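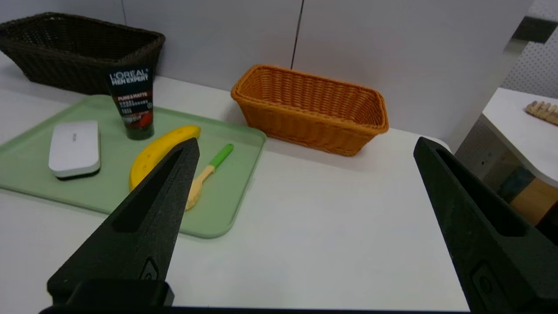
Banana on the green tray.

April. Up before six. Read the draft statement again with coffee and still don't like the second paragraph. It says the congregation "affirms the dignity of all members," and then spends four lines taking it back. Pirjo Hakala wrote most of it and I know she was trying to keep everyone in the room.

The meeting at Kellmont went from seven until almost ten. 175 people signed in, more than we get at Easter. Colton Bergeron moderated. He gave each speaker two minutes and held to it, even with his own brother-in-law. The question was whether Mackenzie Wong can stay on as youth leader now that she and her partner have set a wedding date. Put that way it sounds simple. Most of the talk was about other things: the roof, the conference, who left in the last split and who should have.

Kiros Feyisa spoke near the end. He said he had come to this church from one where people were told to leave, and he did not want to be on the other side of that. Then he sat down with most of his two minutes left. I thought it was the best thing said all night. Lucian Filip went right after him and read from Romans, which he had every right to do. He was polite about it. I shook his hand in the parking lot and we talked about his knee.

No vote. It goes to the members by mail, 768 ballots counting the ones who have moved away and never asked to be taken off the roll. I think that is a mistake but I was outvoted on it in the winter.

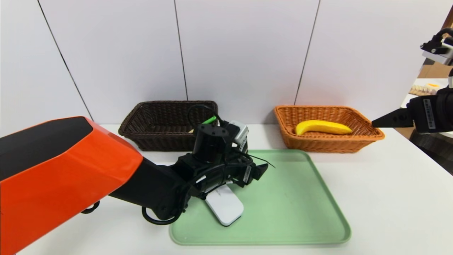 White table, orange arm at the left.

Called Mackenzie after lunch. She sounded tired. She has 17 kids signed up for the summer trip and two sets of parents have asked to wait on the deposit. She asked me straight out how I would vote and I told her yes. I should have said so at the meeting. I had my two minutes and used them on procedure.

Postage and printing came to $2,101, more than I expected. Need to ask Pirjo whether the letter can fit on one sheet.

Started on the sermon, got half a page. Bed at eleven.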